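PRESS RELEASE

For immediate use

Tramau puts out artificial flower range, and asks buyers to doubt it first

Home goods seller Tramau will start selling artificial flowers in May, after several years of saying it never would. The range covers irises and tulips, with a small group of glass vases to go with them, and will be sold through the Grandon shops and by post.

The company has not changed its mind about most artificial flowers. Too many are sold on a flattering photograph and arrive looking like something from the back of a taxi. Claims that a stem is "indistinguishable from the real thing" should be treated with suspicion, and Tramau will not be making them. A tulip on a shelf in November is plainly not a fresh tulip, and most visitors will know it.

What the company did want to know was whether a handful of stems, tipped out on a table, could be made into something worth keeping on show. Purple irises and tulips in yellow, red and pink were laid out loose on a shiny white top, with no foam, wire or ribbon to help them.

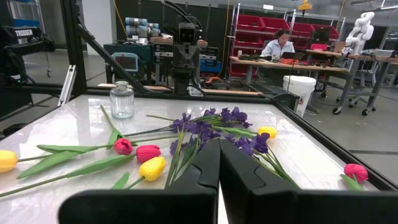
"I was against it," said Isabelle Melnyk, who buys for the home range. "I have sent back more fake flowers than I have ever ordered. The irises won me over a bit. The tulips took longer, and I still think people will buy too many and cram them all into one vase."

Tramau's advice is to keep colours apart to begin with. Yellow tulips go in plain clear glass, pink-red ones in a green spiral vase, and purple flowers in something smaller and warmer in colour. Mixed bunches are harder than they look. Heads also droop and lean — more so in a wide neck — and buyers who want every bloom standing to attention may be happier with a picture of flowers. 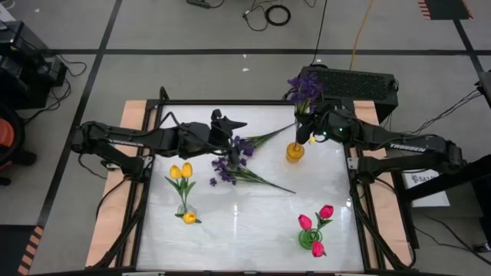
Stems are long and are sold at one length. The company looked at offering a shorter cut and decided against it, on the grounds that a long stem can be bent or trimmed at home and a short one cannot be put right. Anyone with a low shelf should measure before ordering.

The first order is small: 1000 bunches of iris and 1267 of tulip. A further 300 vases have been set aside for Grandon, where customers can handle them before paying. Tramau makes no promise that there will be a second order. An earlier run of dried grasses, sold with the supplier Plillell, was dropped after one season when too many customers reported bits on the carpet.

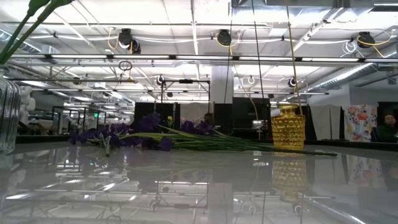 Purple flowers with long green stems, beside a gold vase with a textured surface.

Claims about saving money have been left off the packaging. Whether a bunch works out cheaper than fresh flowers depends on how often a household buys fresh ones, and plenty of households hardly do. Dusting is needed. The company suggests a soft dry brush and does not recommend the sprays sold for the purpose, having found little to choose between them and doing nothing.

Unused bunches may be returned to any Grandon shop with the receipt. Vases are sold separately.

Press contact: Isabelle Melnyk, Tramau. Samples can be lent on request and must be sent back.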